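The Robot at the Repair Table

An explainer for readers from 8 to 12 years

What happens to a computer when an office or a school does not need it any more? Some people think it goes directly to the garbage. Many old computers go to a different place first. They go to a workshop where people open them, look what is inside, and take out the parts that can be used again.

One such workshop is called Ibarra. It is a small company in a long brick building near a railroad. Last year 1,192 old computers came through its door. Ten people work there, and now two robots work there also. The people gave the robots names. One is Dolow and the other is Zula.

Let us see what these robots do, and what became different for the people.

What is automation?

Automation is a long word, but you know it already from your daily life. When a door in the supermarket opens before you, this is automation. When the washing machine fills itself with water, turns the clothes and stops at the right time, this is automation too. A machine does a job, or a piece of a job, that a person had to do before.

A robot is one kind of such machine. It can move, and it can follow a list of steps. Many robots in workshops do not have legs or a face. They are one strong arm which stands on a table. At the end of the arm there is a gripper, and this is the robot's hand.

How was the work before?

Rocío Rivas has worked at Ibarra for a long time. She remembers how it was when everything was done by hand.

"I opened one computer, I took out the drive, I put it in the box, and I took the next computer," she says. "In the evening my thumbs hurt. Sometimes I dreamed about screws!"

A drive is the part where a computer keeps its files – photos, letters, school reports. It must come out of every old computer, so that no stranger can read what is on it. Pulling out one drive is easy. Pulling out drives all day long is hard for the hands and the back, and also a little boring.

The edges inside a computer case are made of thin metal and they can be sharp. Rocío has a small white scar on her finger from her first winter in the workshop.

How does a robot learn this work?

The first robot came in February 2020. Many people think that you can take a robot out of its box, press a button, and it starts. It was not so. In the first weeks Dolow was much slower than Rocío. It closed its fingers beside the drive and caught only air. One time it lifted up the whole computer, and everybody had to run.

Vilgot Boström is the engineer who takes care of the robots. He had to teach Dolow each movement: go down, stop, open the fingers, close them slowly, pull. A small camera sits near the gripper and looks where the fingers go. But a camera only gives a picture. The robot must also have a program that tells it which part of the picture is important.

This is difficult, because computers are not the same inside. In one the drive stands up, in another it lies flat. The cables can hang in the way. You can push a cable to the side without thinking. For a robot it is a big problem!

In April Dolow could finally do four kinds of computers. For all other kinds it had to stop and wait for a person.

What does the gripper find inside?

When the side of the case is off, the green board is easy to find. It is called the motherboard, and the other parts are connected to it. The silver square on it covers the processor, which does the calculating. The four long black slots with white ends are for the memory. The gray box in the corner is the power supply, and it gives electricity to all the others. The black fingers of the gripper are reaching toward the drive, which has a blue plastic latch on it.

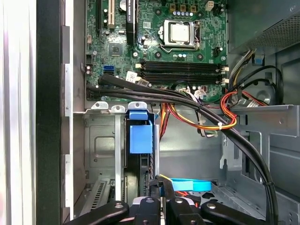 What do the people do now?

Rocío still works at Ibarra, but her day is different. In the morning she chooses which computers go to the robots and which ones go to the people. When Dolow stops because it does not understand something, a lamp goes on and she comes to help. In the afternoon she tests memory and power supplies, a job she learned last year.

Not everybody was happy in the beginning. Tudur Morgan was afraid that he would lose his place. He also liked his old work, because he could listen to music and be calm. The owner, Celeste Quiroga, promised that all the workers could stay, and they did. In some other companies it goes differently, and people must look for a new job when the machines come. For this reason it is important that workers can ask questions early and have time to learn something new.

Tudur now repairs laptops. He says that he is less tired, but he misses the music – at the new table he must concentrate too much.

Words to remember

Automation: when a machine does a job or a part of it.
Gripper: the hand of a robot.
Drive: the part that keeps the files.
Motherboard: the big board that connects the parts.

Something to talk about

Think of a job at your home or in your school. Which part of it would you give to a robot? Which part would you like to keep for yourself? Ask a grown-up what machines they use at work, and how it was done before.

Text: Oriana Espinoza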